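Spray, wait, wipe: the table routine at Renditley

A patterned tablecloth hides a good deal, and the shared workroom at Renditley has one on its round table. Kiprono Were, who keeps the cleaning log there, started it in October after a run of marks that had been wiped over and left in place.

The method is short. Clear the part of the cloth to be treated, move phones and cables back, and hold the bottle a hand's width from the mark. Two light pulls of the trigger cover a coffee ring. More liquid spreads the stain outwards and soaks through to the wood.
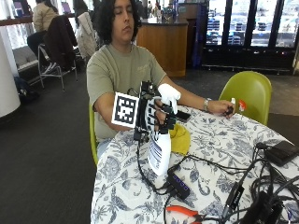

Cloths are folded in four and turned after each pass, giving eight clean faces before a rinse. Were buys plain yellow ones in packs of 15. Bottles are the 700 ml size – large enough to last, still light enough for one hand when full.

Nozzles cause most of the trouble. A trigger left half open between sprays will drip, and dried cleaner narrows the jet. Lâm Sầm, who orders supplies, flushes each head with warm water and replaces it if the spray stays uneven. The log has 13 such replacements so far.
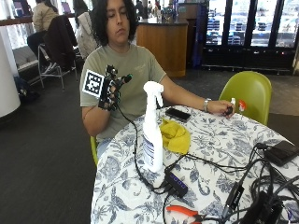 Spray bottles and a yellow cloth on the round table at Renditley.

Chairs get the same cleaner at half strength. Moulded plastic needs no soaking, and the seat is dried at once so that no film is left.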